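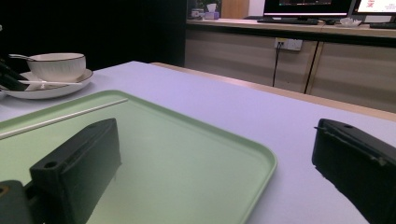 Kilian Berchtold trouve la cuve un peu juste pour un service complet, mais il écrit que le riz du fond n'attache plus depuis qu'il laisse reposer l'appareil fermé avant d'ouvrir. Il demande aussi si le joint du couvercle se vend seul. Oui, la référence figure plus bas, avec les pièces détachées.

Cuiseur à riz Undetia, cuve de 6 litres

5 partages
3 commentaires

Le cuiseur Undetia est destiné aux petites cuisines professionnelles : restaurants de quartier, cantines, traiteurs, chambres d'hôtes. Il cuit le riz par absorption et le garde ensuite à température de service. La capacité annoncée est celle de la cuve remplie à ras bord. En pratique, il faut s'arrêter au repère gravé à l'intérieur, sinon l'eau amidonnée remonte par la soupape et coule sur le socle.

Une cuve remplie au repère donne 40 portions d'accompagnement. Pour des bols complets, où le riz est la base du plat, comptez nettement moins et prévoyez un second appareil ou une seconde cuisson. Le riz rond et le riz long demandent des quantités d'eau différentes ; le tableau est imprimé au dos de la notice et repris sur l'autocollant livré avec l'appareil.

Utilisation

Rincer le riz dans un saladier. La cuve a un revêtement antiadhésif qui supporte mal le frottement des grains secs. Essuyer l'extérieur de la cuve avant de la poser sur la plaque. Fermer le couvercle jusqu'au déclic, puis abaisser le levier. À la fin de la cuisson, le levier remonte seul et le voyant de maintien au chaud s'allume. Aérer le riz à la spatule, refermer, attendre encore un peu avant de servir.

Le maintien au chaud est prévu pour 5 heures. Passé ce délai le riz jaunit et prend une odeur, surtout le riz à sushi. Ne pas y laisser de riz assaisonné au vinaigre, qui attaque le revêtement.

L'appareil cuit aussi le quinoa, le boulgour et les lentilles. Les flocons d'avoine moussent trop et sont déconseillés.

Entretien

La cuve et le couvercle intérieur se lavent à la main, à l'eau chaude, avec une éponge non abrasive. Le bac à condensation, à l'arrière, se vide après chaque service. La soupape se démonte en tournant d'un quart de tour vers la gauche. Débrancher avant de nettoyer la plaque et n'employer qu'un chiffon humide.

Livré avec

Cuve, couvercle intérieur, gobelet doseur, spatule à riz, cordon amovible, notice en français et en allemand. Le panier vapeur est vendu à part.

Pièces détachées

Joint de couvercle : UND-J
Cuve de remplacement : UND-C
Soupape complète : UND-S
Bac à condensation : UND-B

Les pièces sont expédiées depuis le dépôt de Kurville. L'appareil est garanti 3 ans, hors revêtement de la cuve et hors joint. Pour une panne, joindre la facture et une photo de la plaque signalétique, collée sous le socle.

Commentaires

Agustina Painemal
Le cordon est court. Chez nous il a fallu déplacer le plan de travail. Sinon rien à redire, il tourne midi et soir depuis juin.

Ilze Lapiņa
Est-ce que la cuve de l'ancien modèle Grube rentre dans celui-ci ?

Réponse de la boutique
Non, le diamètre est différent et la sonde ne touche pas le fond.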